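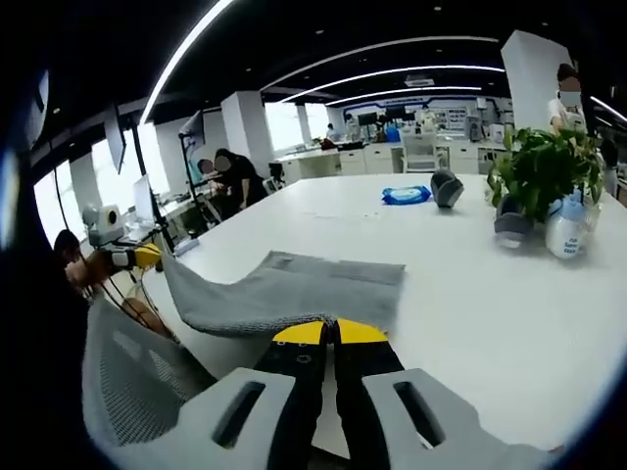 The Hultoner service desk passes on one remark more often than any other: the dryer runs, the drum turns, and the load is still damp after two full cycles. In nearly every such report the exhaust duct was too long, crushed behind the cabinet, or joined with screws that collect lint. Read this section through before connecting the duct.

Section 4. Connecting the exhaust duct

This section applies to the Fement vented dryer, model 1677, in both the left-exhaust and rear-exhaust versions. It does not apply to the condenser version, which has no duct outlet.

4.1 Parts required

Rigid or semi-rigid metal duct, same diameter as the dryer outlet
Foil tape rated for dryer exhaust use
Two duct clamps (supplied in the accessory bag)
Exterior hood with a hinged damper
Tape measure, level, flat screwdriver

Note: Cloth-backed duct tape dries out and lets go. Foil tape only.

4.2 Planning the run

1. Measure the straight distance from the dryer outlet to the exterior hood.
2. Count each 90-degree elbow as an additional 5 feet of duct.
3. Add the two figures. The total must not exceed 17 feet.
4. If the total is higher, move the dryer or choose another wall. Booster fans are not approved for this model.

Caution: Do not vent the dryer into an attic, a crawl space, a chimney or a duct shared with another appliance. Plastic duct is a fire hazard and must not be used at any point in the run.

4.3 Connecting the duct

1. Unplug the dryer. On gas versions, close the supply valve as well.
2. Pull the cabinet forward until there is room to work behind it.
3. Remove the transport cap from the outlet. Leaving the cap in place trips the thermal cutout within minutes.
4. Slide the first duct section over the outlet until it meets the stop ring, then tighten the first clamp.
5. Join the remaining sections with the crimped end pointing away from the dryer, so that lint passes over each joint.
6. Seal every joint with one full wrap of foil tape. Do not use sheet metal screws.
7. Attach the last section to the hood with the second clamp.
8. Push the cabinet back slowly – the duct must not fold or flatten. Leave 4 inches behind the cabinet.

Note: Where space is tight, the Verhoeven offset elbow may be used in place of two standard elbows. Count it as one elbow in step 2 of 4.2.

4.4 Checking airflow

1. Restore power and, on gas versions, open the supply valve.
2. Run an empty drum on Air Only for 2 minutes.
3. Go outside and check that the hood damper is fully open.
4. If the damper flutters or stays closed, stop the dryer and inspect the run for a crushed section.

4.5 First load

Dry a small load of cotton towels first. Knitwear, rubber-backed mats and items with foam padding are covered in Section 6 and should not be used to test the machine.

Clean the lint screen after every load. Inspect the full duct once a year; November is a good time in cold regions, before the hood ices over. Replacement clamps and hoods are sold through Zosotport under the part numbers in Appendix B.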